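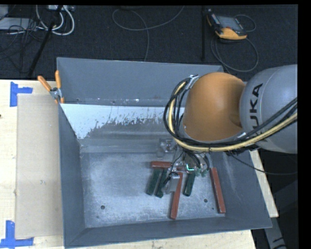

Ramil Layug told me in my first hour at the Grestex site that I was wasting my time on the rims, and that a parts bin gets old from the floor up. I wrote it down and didn't really believe him, so most of what follows is me coming around to his view!

4.2 Where the wear sits

We went through 1,204 inspection cards for sheet-metal bins, all filled in by hand on the old Mondal form (the one with the tiny boxes, where you end up writing in the margin). I had expected dents and bent rims to lead the list, and they do turn up, but the remarks people bothered to write out in full were nearly all about the inside: scratches on the floor, finish lifting near the corners, chips collecting on a ledge.

Figure 4 is the one I kept going back to while I was sorting the cards. The floor is scratched, with cloudy worn patches in it, and below the back wall the pale strip has a ragged lower edge that breaks into speckles before the bare grey starts. The back wall itself is broad and smooth, and the right wall has only faint scuffs. If I'd judged that bin by its walls I would have graded it 2 on our scale, where 6 is the worst. Going by the ledge and the floor I'd say 4, and Ramil would probably go higher (we argued about this over a lot of coffee).

Does it matter? For strength, I doubt it. A scratched floor holds parts as well as a clean one. What bothered the people at Grestex was loose flakes getting in with small pieces, and also how hard it gets to spot a dull little part against mottled metal. The Lirno bins were lined for that reason, and their cards hardly mention flaking, though they complain plenty about the liner curling up at the corners, so I wouldn't call it solved.

I should add that the cards have no box for the ledge at all. We coded those remarks under "floor", which I'm still not happy with, and the October batch was coded again with the ledge kept separate. Those results are in Section 4.3.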